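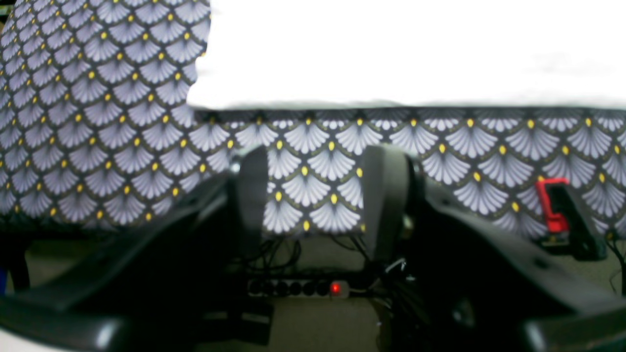
Courses > Textiles and Surface Pattern > Handouts > Week 4

Overview Schedule Handouts Reading Contact

Week 4 – Scale repeats and the draped cloth
Notes for both groups. Tutors: Nneka Akande (group A), Fouad Obeidat (group B)

Bring: one printed fabric, at least a yard, any fan, scallop or scale pattern. Tape measure. Tracing paper. Soft pencil, not a pen near the school cloth please. Plain white sheet or pillowcase.

1. The fan as a unit

Half circle, ribs spreading from a narrow base. Everything else is decoration. Base can be left plain or get an accent – a dot, a drop, a small oval. A bright accent on a muted ground does a lot of work, the eye goes from dot to dot and reads the rows before it reads the fans. Yellow on gray or charcoal is the easy one to try first.

Border: thin scalloped line around each fan. Change only the border color and the whole cloth changes. Try it on tracing paper over the same drawing. Olive, rust, then nothing at all.

2. Half drop vs. brick

Brick = each row slides sideways by half a fan. Half drop = each column slides down by half. With fans you nearly always want brick, the base of one fan sits in the dip between the two next to it. Students mix these up every year. Draw four fans of each before you argue with me.

Measuring the repeat: same point to same point. Dot to dot is easiest if there is a dot. Measure across, then down, write both. Don't measure on a fold. Don't measure one fan and double it.

3. What happens when it hangs

Flat cloth – rows straight. Hang it over something rounded and the rows bend, and the diagonals show up more than the horizontals. Fans near the curve get narrower, look squashed on one side. The drawing hasn't changed, the surface has. Same print on a bed, a chair arm and a curtain will look like three scales.

Things to note in your sketch:
where the rows start to bend
whether you still read it as fans or just as stripes
which color goes first when you step back

Half close your eyes for the last one. Dark ground usually wins.

4. Print next to plain white

Busy pattern needs a rest. White sheet folded over a dark print gives a hard line, and in strong light the white loses all its folds while the print keeps its detail. Good for a room, tricky to draw. Put the shading in along the lower edge of the white and leave the rest of the paper alone. Adhiambo's group last April shaded the lot and it came out like concrete.

5. In class excercise (40 min)

Pairs. One person drapes, the other draws, then swap. Drape 1: flat on the table. Drape 2: over the back of a chair, let it fall how it wants. Drape 3: folded into a band with white above it. Ten minutes each, last ten for talking. No rulers in drapes 2 and 3.

Group B uses the Brultow room, group A stays put. Cloth back on the rolls at the end, pattern side in.

6. Homework

One scale repeat of your own, drawn by hand, brick layout, three colors plus an accent. Minimum four rows. Then the same repeat with the accent moved from the base to the top of the fan. Write two or three lines on which one you'd put on a bed and why. Due 21 January 2021, in the tray or by email to Randi Boström.

Reading: Wudcombe reader, p. 193 on, stop at the section on stripes. The Igwe chapter is optonal but short.

Next week – stripes and checks. Bring a shirt.

This site uses cookies to remember your settings. Accept Manage choices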